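Work phones and app bans: what did your employer pull?

Forum: Workplace Tech > Policy and Privacy

duggan_r
Our county office sent out a notice in May saying that 15 apps have to come off every work phone. We have until the end of the month. The list has the ones you would expect, but it also has Witow, which half my department uses to swap shifts. Has anyone else been through this? I want to know how they check, and what happens if you miss one.

inoemi
We did it last year at a school district with 700 phones. They didn't check by hand. Everything was enrolled in management software, and on the deadline the blocked apps disappeared. If you had anything saved inside an app and hadn't exported it, you lost it. Get your Witow shift history out now.

keogh_lane
The part I don't like is that the management software can see the full list of what you have installed. I had a personal banking app on mine and got an email about it. It wasn't on any banned list.

duggan_r
It's a work phone though. I don't keep personal things on it.

keogh_lane
Good for you. Plenty of people were told for years that light personal use was fine, and then the rule changed with two weeks' notice. I carry two phones now and I resent the second one.

Oberholzer J
I'm on the IT side for a small city. We removed apps from 658 devices and 263 of them had at least one item from the list. Most people had no idea. A lot of it came preinstalled or was put there by whoever had the phone before. We didn't discipline anyone. You get a message, the app goes, and that is the end of it.

As for the list, ours came down from the state and we had no say in it. I think some of the choices are weak. A weather app was on there because of who owned the parent company three owners ago.

flanagan_ita
I disagree that the choices are weak. You can't review every app one at a time with a staff of four. If the ownership is unclear, block it and let people ask for an exception. The weather is on the radio.

Oberholzer J
We have a staff of three, and the exceptions are what eat the time. I spent nearly all of one month on them. If the list had been shorter and better argued, people would have followed it without complaining.

flanagan_ita
People complain about any list.

keogh_lane
What bothers me is that the ban only covers the phone. Our communications office still posts on the same service from a desktop, under a shared login. Either it's a risk or it isn't.

inoemi
Ours had that gap too. They closed it in the second round by blocking the sites on the office network. You could still get to them on guest wifi.

duggan_r
Thanks, this helps. I'll export the Witow records tonight. Does anybody have a checklist I can pass along to my department? The notice we got is four pages and no one will read it.

Oberholzer J
Here is the short one we sent out. Change the names to fit your office.

1. Look at the list and delete anything on it yourself before the deadline.

2. Export what you want to keep. Photos and videos go to the shared drive, in a folder with your name on it. Check that they open from there before you delete the app.
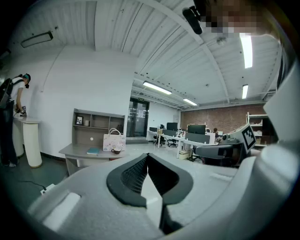 3. Sign out of any shared accounts and tell your supervisor which ones you had access to.

4. Restart the phone and leave it on the office network overnight so the update can install.

5. If you need a blocked app for your job, send the request form with a reason. "I like it" was the most common reason we got and we turned those down.

flanagan_ita
Number 3 should be first. We found a shared account still signed in on a phone that had been sitting in a drawer.

Oberholzer J
Fair. I'll move it up.

duggan_r
Copied, thanks. I'll post again if they do anything strange with the shift app.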